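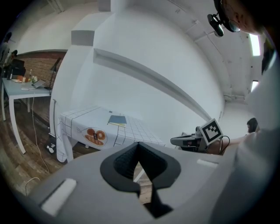 Rustley hand-held demonstrations, release 2

Read this before you download anything. It is a data card, written by two people who collected part of the data and have since spent longer than they wanted cleaning it. We think the set is useful for a few things and poor for several others, and we have tried to say which is which.

What is in it

326 demonstrations of short tabletop tasks, each done by a person holding a gripper in one hand with a wide-angle camera fixed to it. No robot moves in any of them. The person does the job with the gripper, the camera records it, and the path of the gripper is worked out afterwards from the video and the motion sensor. There are 21 tasks. Most involve a single object on a table: push the notebook to a line, pick up a cloth by the corner, move a cup to a plate.

Each demonstration comes with:
- the video, as recorded
- the gripper path, at the same rate as the video
- the opening of the gripper fingers
- a one-line task sentence, typed by whoever held the gripper
- a pass or fail mark, given later by someone else

The pass or fail mark

Treat it with care. Catriona Morrison marked the whole set from the video alone, and then Kenneth McIver marked a part of it without seeing her marks. They disagreed more often than we would like, mostly over what counts as "placed". The file keeps both marks where both exist. We did not settle the disagreements by talking them through, as that would only have hidden them.

A pass means the object ended where the sentence said. It says nothing about whether a robot arm could follow the same path. Several passes involve a twist of the wrist that no arm we have access to could copy at that speed.

How it was collected

People were shown the gripper for a few minutes and then left to it. We gave no script beyond the task sentence. Objects were put back by hand between attempts, to a taped mark when we remembered the tape. Sessions before April used an older finger pad, and the opening values from those sessions read slightly wide. There is a column for this (pad_old). Please use it. We have already seen one set of results where it was plainly ignored.

The table covering is not the same throughout. Some sessions have a white cloth with a grid of thin black lines, and tracking is better there than on bare white tops, probably for the dull reason that there is something to track. If your method does well on the gridded cloth, check it on the rest before you tell anyone.

Rooms were not cleared for recording. The wide lens takes in a great deal besides the task: brick wall, laptops, cables on the floor, lights, people at the edges. We used to think this variety would help. We now suspect that a policy trained on so few rooms learns the rooms. In our own test, moving the table gave a worse drop than changing the object, and we have no better explanation.

About the claim

The usual claim for hand-held collection is that it is quicker than remote control and just as good. The first half held up for us. Our remote control rig, Tesa, took 30 minutes to set up on a good day, and the operator was tired well before we had enough. With the hand-held gripper people got going at once.

We can't support the second half. Roughly one path in five had to be thrown away because tracking was lost, and those are not in the count above. Tasks with fast turns lost the most, so the tasks that remain look slower and calmer than the way people did them. Any comparison of speed drawn from this release is therefore worthless, including the one we nearly published.

Moncrieff, the small set recorded by remote control on the same tasks, is kept in its own folder. It is dull to watch, with long pauses, and the arm does much less per minute. But the arm did do it, and for some questions that matters more than the number of clips.

Known faults

- Task sentences vary. "Move", "put" and "shift" are used for the same act.
- Left-handed demonstrations are few and not labelled.
- The image is a circle in a black surround. Cropping to a square loses objects near the sides.
- The demonstrator's arm or head is sometimes close to the lens. Do not assume the only moving thing is the gripper.
- Square printed markers appear in some recordings. A model can learn to lean on them. Mask them if your own set-up has none.
- Finger opening drifts over long sessions. The fix in the Pleseo scripts is a straight line fit and not a very good one.

Faces

We blur faces we find. The finder misses people who are turned away, very close or half hidden. If you come across one we missed, send the clip name and we will pull it. Do not put it in a paper or a talk.

Suitable for

Testing path recovery on wide-angle video. Pre-training, if you then test on an arm and report the failures too. Teaching people how messy this sort of data is.

Not suitable for

Ranking methods against each other. Any statement on safety. Anything near people.

Changes since release 1

Duplicate clips removed. Second set of marks added. The words "robot-ready" taken out of the title at Kenneth's request.

Questions go to Catriona, who reads the inbox on Monday.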